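Week 4 handout. Read before the seminar and bring it with you.

# Storage at home: how small objects get a place

This part of the module looks at how households store the things they use every day. The reading is chapter 2 of the course book and the Angate housing survey, which is in the shared folder. You don't need to read the appendices to the survey.

## 1. Terms

**Open storage** is any storage where the object can be seen and picked up without opening anything. Hooks, racks, rails, shelves without doors and trays are all open storage.

**Closed storage** has a door, lid, drawer front or curtain. The object is out of sight until someone opens it.

**Resting place** means the spot where an object spends most of its time. It is often different from the spot the household would name if asked. A tin opener may "live" in the drawer but spend most of the week by the sink. Use the term in this sense in your coursework.

**Reach zone** is the space a standing adult can reach with one arm without bending or stretching. In a fitted kitchen it covers most of the worktop and the lower shelf of the wall cupboards. For a wheelchair user or a child it is a different space, and you must say whose reach you mean.

## 2. The Angate survey

The survey covered 119 households on one estate. All the homes had the same kitchen plan when built: one run of worktop, three wall cupboards, a tall cupboard beside the door. By the time of the survey many had been changed.

Each household filled in a form and kept a diary for a fortnight. The diary asked for every item left out overnight on the worktop or table. Altogether 1532 entries were made. Cups and mugs came up more often than any other kind of object, followed by post, keys and medicines.

In 57 of the households at least one wall cupboard was used for something that had nothing to do with food or cooking. Paint, school papers and light bulbs were the usual contents. The authors link this to the lack of a hall cupboard in the Angate plan. You should be able to say whether you find that convincing and what other evidence you would want.

There are two weak points in the method. The diary was filled in by one person per household, generally the person who did most of the tidying. And an item that was moved from the table to a chair at bedtime was not counted.

## 3. Stands, trees and rails

A stand holds objects by one feature, most often the handle. The mug tree is the plainest case. A weighted or wide base carries an upright post, and pegs are set into the post at an upward slant so that a hung mug slides towards the post and stays there.

Points to note:

- The footprint on the table is the base, but the space taken up when full is much wider. Measure the full width with mugs on.
- Pegs at different heights let mugs overlap when seen from above. Pegs all at one height need more room between them.
- Loading one side first moves the weight off centre. A light stand with a small base will lean.
- An object with no handle or loop can't be hung by a handle peg. It needs a shelf, or a peg that goes inside it.
- Thick handles and short pegs don't go together. This was the most common complaint in the survey's free comments.

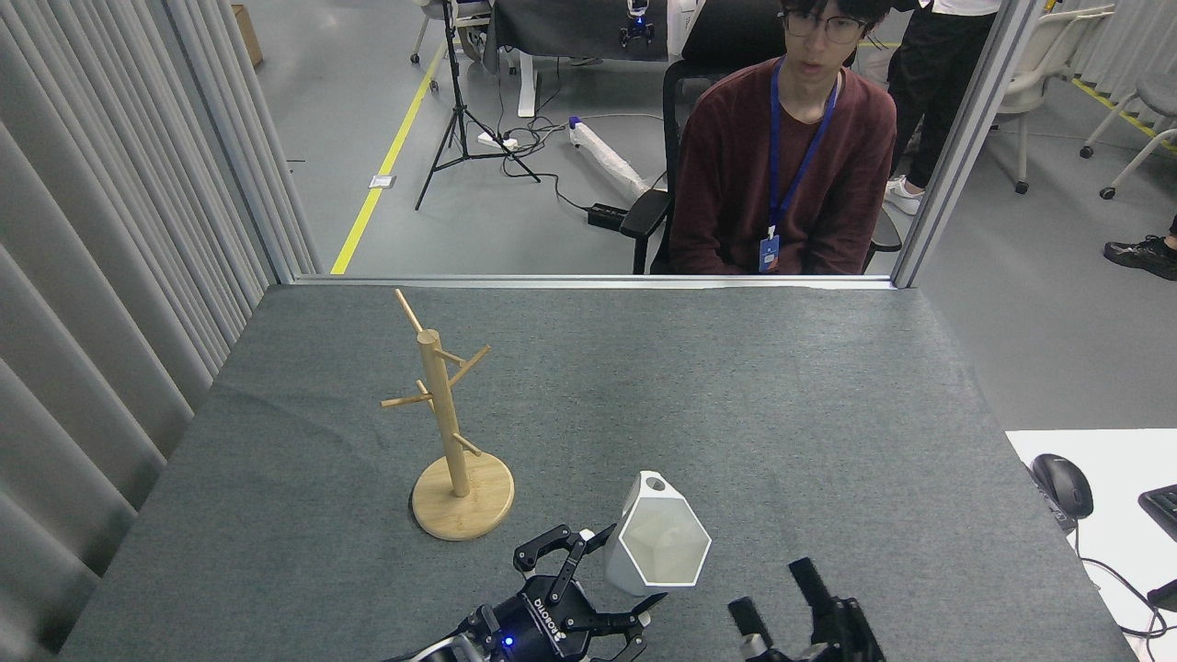
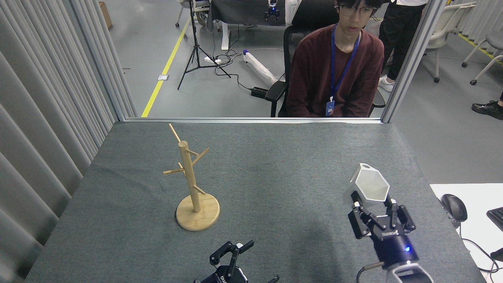
## 4. Two housing plans compared

The Phillips plan and the Nulton plan were both drawn up for small flats. We will go over them in the seminar, but you should know the main differences beforehand.

**Phillips.** Closed storage throughout. The wall cupboards run to the ceiling and the top shelf can't be reached without a step. The worktop is clear on the drawings, with no space marked for a kettle, a bread bin or a dish rack. Tenants added hooks under the cupboards and shelves in the window recess.

**Nulton.** Half open, half closed. A rail runs above the worktop and there is a shelf over the door. The drawings show small items in place, including a drainer. Tenants kept the rail but often took the shelf down, saying it gathered dust and grease.

Look for the changes tenants made in both plans. Where a change turns up in flat after flat, it probably points to something the plan left out. Where it turns up once, be careful about drawing anything from it.

The Ikum flats, which come up in week 6, borrowed the Nulton rail but moved it to the side wall. Leave them out of this week's work.

## 5. Measuring exercise

Choose one kitchen you have permission to measure. Work alone or in pairs.

1. Draw the room in plan at 1:20. Mark doors, windows, sockets and taps.
2. Mark each piece of open storage and label it by type.
3. Pick five small objects in daily use. Write down where the household says each one is kept.
4. Check the five objects in the morning and evening for three days. Note where each one is.
5. Mark the resting places on the plan in a second colour.
6. Write 400 words on any gap between steps 3 and 5.

Don't tidy before you measure. Don't put names or addresses on the plan. Hand in the plan and the text together, stapled, at the November seminar.

## 6. Questions to think about

- Does a clear worktop on a drawing tell you anything about how the room will be used?
- Who in a household decides where an object goes, and who puts it back?
- The survey treats items left out overnight as unstored. Is a mug on a stand left out or put away?

Bring a tape measure next week.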